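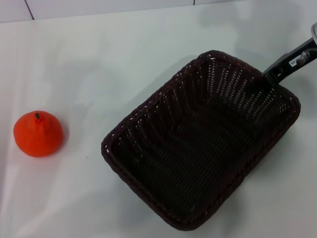
I will happily argue with anyone that the best hour you can spend on a small robot cell is the dull one before it moves. I mean the hour of wiping, checking and setting out, when the arm is parked and there is nothing to film. I love that hour, and I think most of us give it about a quarter of the care it deserves!

Our cell at Skatmont is a modest thing. One table, one arm with a camera at the wrist, and a crate of everyday objects it has to pick up and put away. When I started there I assumed the clever part lived in the software and the table was just a table. Felicja Tomaszewski, who had been running the cell for two years before me, let me believe that for precisely one morning. Then she gave me a cloth and the setup sheet, all 7 lines of it, and went off to make tea.

I have become a bit of a bore about those lines. The first is to clean the table. The second is to clean the wrist camera, with the soft cloth and never the sleeve of your jumper. After that come the cable (loose enough to turn, tight enough not to snag), the gripper screws, the parking position, the reach check and the light. You do them in that order and you sign at the bottom. It takes me 10 minutes when all is well and a good deal longer when it isn't, and I have never once regretted the longer ones.

Take the reach check, my favourite. You bring the gripper slowly to the rim of whatever container is in use that day, stop, and look at it from the side with your own eyes. Joelle Awad thinks this is old-fashioned. She works on the Vistik side of the project and would like the whole check done from the screen, and she makes a strong case: the numbers are there, they are quick to read, and they don't depend on who is standing at the table. I agree with nearly all of it. But a basket has a thick edge and a bit of give, and a basket put down at an angle is a different job from the same basket put down square. I want a person to crouch and look before the fingers go anywhere near it.

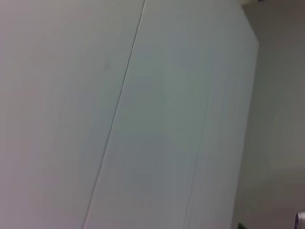

The wrist camera is where I get really evangelical. It sits so close to the work that plain, pale things can fill its whole view, and then it has very little to go on: a crease, an edge, a change of grey. If the lens has a thumbprint on it as well, you have made a hard job harder for the sake of a cloth that was hanging on the hook all along. In August we went through our log, run 221 and everything before it, and the notes I found most useful were the plain ones. "Wiped lens." "Moved cable clip." "Lamp turned towards wall." Lovely stuff, and far more use to me than "seems better today", which I'm sorry to say was in my handwriting.

Some people will say a good robot ought to cope with a smudge and a crooked basket, and of course it ought! I want that too. But you can only tell how well it copes if you know which smudges you put there on purpose. Mess the table up as much as you like, once you have started from a tidy one and written down what you changed.

So my plea to anyone setting up a cell, whether it's a little one like ours or the grand affair they are building at Oltotness, is to write the sheet early and keep it short. Let the newest person correct it. Felicja's first version had the light at the top, and it moved to the bottom when somebody noticed we were all knocking the lamp while we did the cable. The Oltotness people have asked for a copy, and I've told them they can have it as soon as I've typed it up without the tea stain.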